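Housekeeping Notes: Liquid Mosquito Repellers in the Guest Rooms

Readers of this blog will be aware that I write chiefly on the upkeep of the lodging house at Mullness, and that the subject of insects has been raised with me several times since the summer. I had intended to deal with it in a single paragraph at the foot of the post on bed linen. The correspondence received since then has persuaded me that it deserves an entry of its own.

The house stands beside slow water. The rooms on the Borkgate side have their windows open for a good part of the year, and guests who leave a lamp lit at dusk will have company by the time they return from supper. For many years we supplied coils, which left ash on the sills and a smell in the curtains. We then supplied the small heated mats, which were tidier but had to be changed every evening, and which were very often forgotten. We have now settled on the plug-in liquid type, in which a bottle of fluid is fitted beneath a small electric heater and left in place.

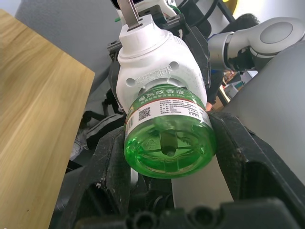
Mullness House — Rooms and Housekeeping

The sort we keep has a white plastic heater and a green bottle, and the label is printed in Chinese. The large characters, 电热蚊香液, mean electric mosquito repellent liquid, and I have copied them on to a card for the linen room so that new members of the household may recognise the refills on the shelf. Areti Spanos has been good enough to write out the remainder of the instructions in English, and her sheet is pinned beside the card. Staff are asked to read it once in full before handling the bottles. It isn't long.

A number of practical matters have arisen, and I record them in the order in which they were put to me.

The first concerns position. The repeller should be plugged into a wall socket with clear space above it, and the bottle should hang upright beneath the heater. In Room 3 the only free socket is behind the bedside cabinet, and the unit was for a time squeezed into the gap. The cabinet has been moved along the wall. Please do not move it back, however much better it looked under the window. Where an extension lead is the only choice, the lead must not be laid flat on the carpet with the repeller lying on its side. I have found it so on two occasions and have spoken to those concerned.

The second concerns time. We switch the units on before the evening meal and close the windows, then open one a little when the guests retire. Veikko Partanen, who has stayed with us every year since we opened the upper floor, prefers to have his window wide open and no repeller at all. His wishes are respected and his socket is left free for the wireless.

The third matter, and the one on which I am asked most often, is the changing of the bottle.
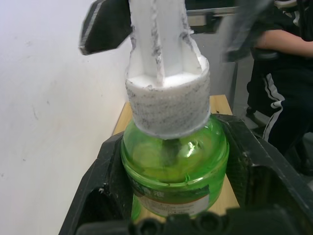

Refilling is to be carried out in the linen room and never at the bedside. The heater is first taken out of the wall and left until it is cool. It is then separated from the bottle and the new bottle fitted in its place. Much depends on the wick, the dark rod that runs down from the neck into the green bottle, and it should be kept straight as the two parts are brought together. A wick that is knocked or bent may chip at the tip, and a chipped wick does not draw as it should. Stand the bottle in something with firm sides while this is done. A bottle stood loose on the ironing table will go over sooner or later, and the liquid marks varnish very badly, as the small chest on the landing now shows.

Should any liquid be spilt, it is to be wiped up at once with paper, and the surface washed with soap and warm water. Hands are to be washed as well, before anything else is touched. The cloths used for glasses are not to be used for this purpose under any circumstances.

Refills are kept on the upper shelf of the linen room, standing upright with their caps on, away from the tea trays and well out of the reach of children. The old bottles are not to be rinsed in the kitchen sink. They go into the lidded box by the back door and are taken with the other household chemicals when the next collection is made. I am told that the collection in November will be the last until spring, and I should therefore be obliged if everyone would look behind the beds before then. Two empties came to light behind the wardrobe in the end room when the floor was polished.

I have been asked whether we might change to the scented kind sold by Bromeck. We tried it in the reading room for a short period. Several guests took it for furniture polish and one asked whether there had been an accident in the pantry, and I do not propose to repeat the trial. The present sort has only a slight smell, and such complaints as we have had relate to the small light on the older heaters, which some people find trying in a dark room. A folded card stood in front of the light, well clear of the heater itself, has answered in every case so far.

Guests who keep fish, or who travel with a caged bird, should let us know when they book. We will leave the unit out of the room and supply a window net in its place. The nets have been mended and are hanging in the passage, apart from the long one, which is still with Spanos for a new hem.

The next entry will return to the subject of blankets.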